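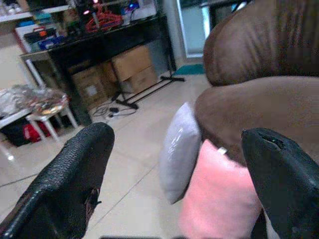
Days Out > Factories and Mills > Rosser Open Day

I have been driving past the Rosser upholstery works in Plurkville for years, usually stuck behind one of their trucks, and I had never once seen the gates open to people like me. So when my neighbor Efua Dankwa called to say they were doing a public open day and she had a spare ticket, I said yes before she finished the sentence!

We got there early, which was smart (the parking lot is tiny and the overflow is a muddy field behind the tire place). You sign in, you get a paper badge and a pair of orange earplugs, and then you stand in a hallway that smells of coffee and sawdust until your group gets called. Ours was led by Seidu Issahaku, who started at Rosser sweeping floors and now runs the sewing room. He talks fast and walks faster. Wear flat shoes.

First stop was the frame shop. I expected a lot of screaming saws, but most of the cutting is done before lunch and they'd shut the big ones down for visitors, so mainly we looked at racks and racks of curved wooden pieces. Each rack has a number chalked on the end. One of them said 612 and a little boy in our group asked what 612 was, and Seidu told him it was an armchair nobody had ordered in ages but that the boss liked. The boy wanted to know if he could order one. His mother said no.

Then springs. I could have stayed with the springs all day. There is a woman who ties them down by hand with twine, over and under and a knot and on to the next, and she can hold a conversation while she does it. She let Efua try one knot. Efua has knitted since she was six and is not shy about saying so, and it still took her four goes. The sofas with hand-tied springs cost a good deal more, and after watching that I quit grumbling about it.

The foam room was the letdown, I'll say that. You look in through a window, it's loud, somebody behind you is eating chips, and that's it. They could drop it from the tour and give the ten minutes to the fabric store upstairs, which was my favorite. Rolls up to the ceiling, all tagged. Velvets along one side, wools along another, and a table of offcuts in the middle that we were allowed to touch. Seidu showed us how he checks which way a velvet runs – you stroke it with the back of your hand, not your fingertips – and then how the same piece looks like two different colors if you turn it upside down. If one panel gets sewn in the wrong way up, the whole cover comes off again. They call that "a Jullow", after a chair model from way back that went out with its back panel flipped. I love that kind of thing.

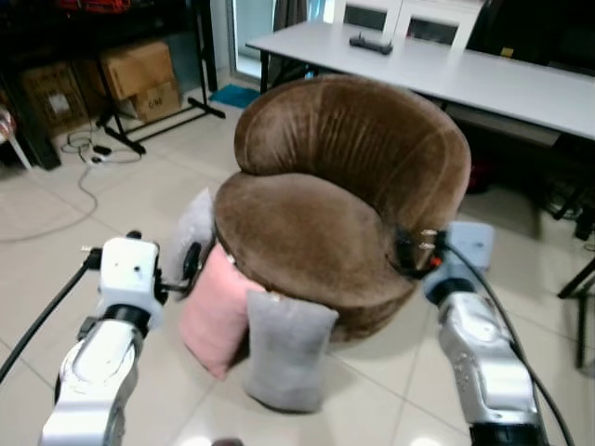
Page last changed: March 18, 2026

After the fabric store they turn you loose in the showroom, and this is where Efua and I lost an hour. I have a soft spot for a round tub chair in brown velvet, I can't help it. My grandmother had one in a sort of gravy color and all the grandkids fought over it. I like the low round base with no legs to vacuum between, and I like a back that comes around you so you can sit sideways with a book. Efua thinks brown velvet shows every bit of lint. She is right, but I've got a lint roller.

She was after pillows herself, soft pinks and grays, and got into a long talk with one of the sales people about fillings. Feather goes flat and you plump it, fiber goes lumpy and you don't. That was news to me. I went home and squeezed all mine.

Prices, for those who asked me last time I did one of these: tickets were free but you had to book, and there were 100 of them for the whole day. The offcut bags were four dollars and you don't get to pick the colors. I got a good green and a lot of mustard. There was a bench in the seconds corner marked down to 495 with a pulled thread on one end, and I walked around it three times. Somebody else bought it while I was on the third lap.

Lunch is in the staff canteen and it's run by Vitano, the same people who have the sandwich counter by the bus station. Get the egg salad. The soup was fine but they ran out of bread, and by the time more turned up the soup was cold. Coffee was free all day, and strong.

A few practical bits. There's an elevator up to the fabric store, but it's the freight one and you need to ask for someone to work it. Restrooms are by the sign-in desk and nowhere else, so go before your group is called. No strollers in the frame shop. The number 71 bus stops right outside the gates, and if I go again I'm taking it and leaving the muddy field to other people.

Seidu said they'd like to make the open day a yearly thing if the insurance people agree. I asked if they would let visitors try the stapling next time and he just laughed and handed me another coffee. Efua is already on at me about booking early. She wants another crack at that knot.

Contact | Copyright Days Out | Back to top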